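3.2 Ce que j'ai trouvé dans les dossiers de sauvegarde 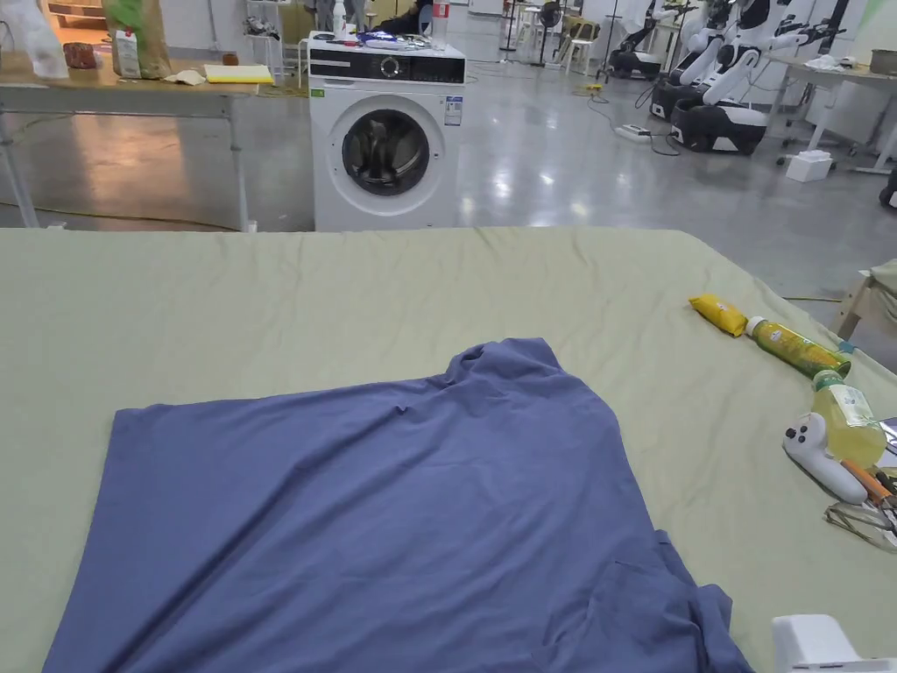 Je m'attendais, en ouvrant les archives du greffe de Staltthorpe, à tomber sur des plans de continuation bien ficelés (naïveté de débutante !). J'ai dépouillé 1 668 déclarations de créance, une par une, et très vite j'ai vu que la vraie bagarre se jouait sur le rang des créanciers. Dans l'affaire Marciniak, par exemple, deux banques revendiquaient la même sûreté sur le stock, avec des actes signés à 10 jours d'intervalle – un régal pour qui aime les conflits de publicité, un peu moins pour les salariés.

Figure 4. Chemise bleu-gris étalée sur une nappe verte, avec un tube jaune et des bouteilles à droite.

Le dossier Firkov m'a donné plus de mal. Le mandataire y avait admis des créances postérieures sans vérifier leur utilité pour la procédure, et j'avoue avoir relu l'ordonnance quatre fois avant de comprendre pourquoi le juge avait laissé passer. Je reviens sur ce point en section 4, avec la cession de Dirness, où la même question se pose à propos des loyers impayés du dépôt.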